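Workshop notebook, edit room
Feb 22, 2026

Long day and a good one, so I'm writing it down before dinner while I still remember which reel is which. We are now at picture cut 2 of the Dullonden documentary, and it runs 86 minutes, which made me so happy I got up and walked twice around the building. The January assembly was 137 and I loved every bit of it, and I was wrong to.

The biggest change is the opening. Kekeli has been telling me for weeks that we meet the singer too late, and I kept saying the harbor shots needed room to breathe (they're so pretty!). This morning we tried it her way, with the backstage argument first and the harbor after, and I have to admit the whole first reel sits up straighter. I've kept the old opening in a bin called harbor_long in case I get sentimental.
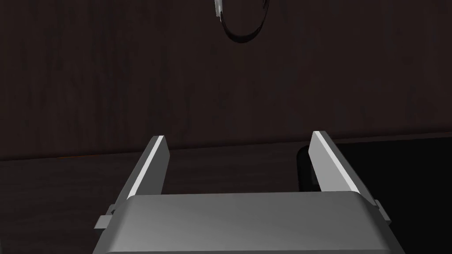

Simulated gripper, seen from behind.

Sound notes, mostly for Han-gyeol. The tour bus interview still has that hum under it, and it gets worse when she turns toward the window. I tried the gentle filter and then the rough one, and the rough one makes her sound like she's talking into a cup, so please ignore my attempt and start from the original track. The lavalier is on channel two. The applause at the end of the Stustholm concert is too loud against the quiet kitchen bit that follows it, and I'd like it to fade under her first line so we don't jump out of our seats.

Yoon-hee sent over the new subtitles and they read beautifully. Two lines in the hotel section are on screen for too short a time, I couldn't finish either one and I know what they say. I've marked them in yellow.
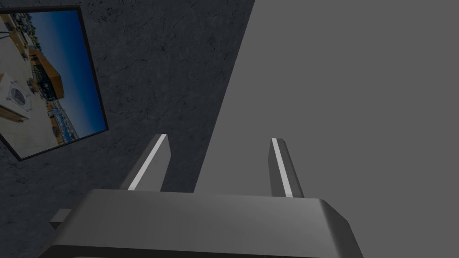
The archive clips are still the headache. Estari will let us use the old television performance, but only the master they hold, and the copy in our timeline came off somebody's tape, with the color all drifting toward green. Seo-ah is writing to them again tonight. If the master is a different length from ours we'll have to recut the montage around it, so nobody should get attached to the drum hit landing on the door slam. I am very attached to it.

Color is waiting on all of this. I did one quick pass on the dressing room so her dress stops changing shade between angles, and I'd call that a sketch and no more. 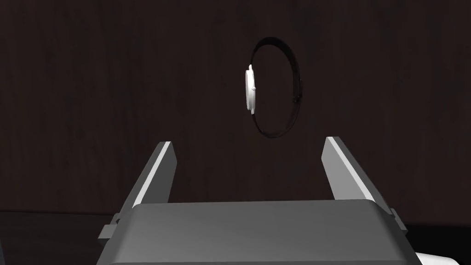 We watched the whole cut straight through after lunch with the lights down and no stopping, and I took notes on paper like in the old days. The middle sags a little around the record label story. It's told twice, once by her manager and once by her brother, and the brother tells it so much better, pauses and all. The manager's version goes. Oda laughed out loud at the wig scene, which I had been ready to cut, so the wig scene stays and I'm delighted.

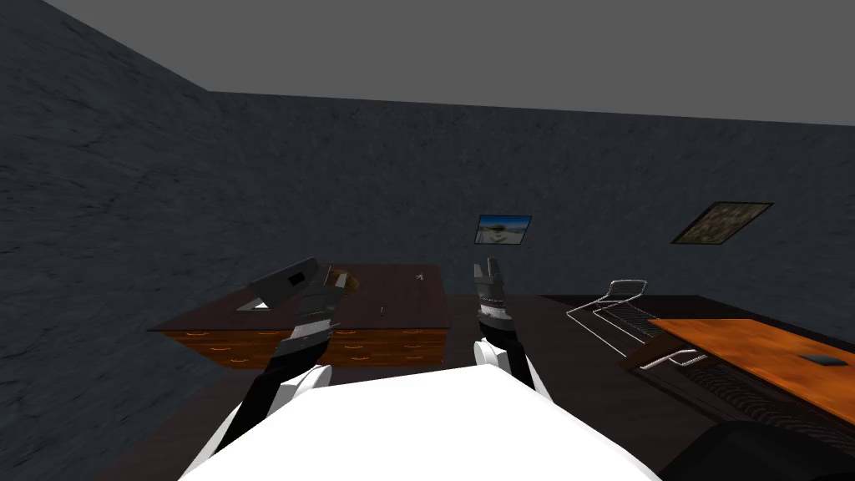

Festival things. The Lim theater has confirmed us for the first public showing, 400 seats, and they want a test file well ahead so they can check the surround. Oda is handling the guest list and would like names from everyone. Please send them to her and not to me, I will lose them.

Still to do: new end credits with the string players spelled right, a cleaner title card, and a decision about the last song. I want the rehearsal take with the cough in it. Kekeli wants the concert take. We're going to cut both and watch them in the morning.

Backed up to both drives. The blue one is in the cabinet.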